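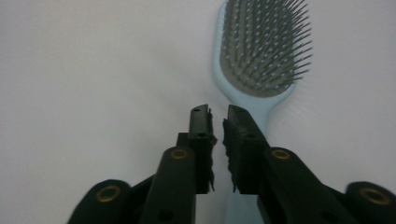

A light blue brush with a gray rubber cushion pad.

How to Clean a Cushion Hairbrush

A cushion brush collects hair, lint, skin oil and dried styling product. Once a month is enough for most people. If you use hairspray or dry shampoo every day, make it every two weeks.

What you need

A rat-tail comb or a wooden skewer
Small scissors
Mild shampoo
An old toothbrush
A towel

Step 1. Pull out the hair

Slide the end of the comb under the mat of hair near the edge of the pad and lift. Work toward the middle. If the hair is wound tight, snip it in two or three places first, keeping the blades flat so you don't catch the rubber.

Step 2. Mix the wash

Stir a teaspoon of shampoo into a bowl of warm water. Skip boiling water, which can loosen the glue on some pads. I use the Wavwood clarifying shampoo, but any plain one works.

Step 3. Scrub

Dip the toothbrush, shake it off, and scrub between the rows. Most cushion pads have a small air hole. Keep it out of the water – a pad that fills up takes days to dry and can grow mold inside. Never soak the whole brush.

Step 4. Rinse and dry

Wipe the pad with a damp cloth until the suds are gone. Lay the brush bristles down on the towel and leave it overnight. I do mine on Friday after dinner and it is dry by morning. If water got into the pad, press it gently a few times with the hole facing down.

When to replace it

Bent bristles, missing tips that scratch, or a split pad mean it is time for a new one. My last Larkska lasted nearly 73 weeks before the rubber cracked along one side.

Next: How to Wash Combs and Hair Clips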